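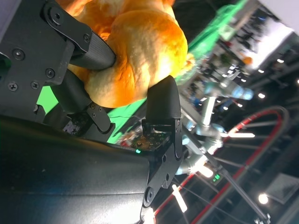

Rolls going soft overnight
Started by tara_lu, June 2020

tara_lu
My knotted rolls come out with a decent crust and by morning they feel like a sponge. 20 minutes at 400. What gives?

Ekusen
Underbaked. Give them 34 and stop peeking.

arneck40
34 minutes for a roll? Are you making rolls or roofing?

Ekusen
Mine have crust. How are yours?

Xuân Võ
Tara, what do you store them in? Plastic bag = soft crust, every time. Paper bag, then a few minutes in a hot oven before you eat.

tara_lu
Plastic bag – zipped, very proudly.

arneck40
Case closed.

Ekusen
Still underbaked.

tara_lu
Trying paper and 21 minutes. That's as far as I'll go for you, Ekusen.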